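Home | Projects | Students | Contact
3 min read · 2 shares

Wellongate greenway: does shade change when people walk? Project report, Chathurika Hettiarachchi

Why this topic. Town wants more people walking in summer. Everyone says "plant trees" but we had no local numbers. So I counted walkers.

Method. Two spots on the greenway, 500 meters apart. Spot A has trees over the path, Spot B by the Flereck parking lot is open. Clicker counter, paper sheet, same hours each day. Dogs not counted, strollers count as one. Lajos Gulyás did the mornings when I had lab.

Results. 3629 walkers total over April, both spots together. Shaded spot was ahead by about 300. Nearly all of that gap came after lunch – before 10 am the two spots were almost the same. Rainy days no diffrence at all, so I left them in.

Problems. Some people passed both spots and got counted twice. Spot B is next to a bus stop, which probably pushes its mornings up. Only one month. Temperature came from the school weather station, not from the path, should of borrowed a thermometer.

Next. Repeat in a hotter month, add a third spot, ask people why they picked thier time. 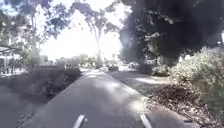
Lowri Meredith: Did you split out the runners? On my stretch they go early whatever the shade is, and that could be why your mornings came out even.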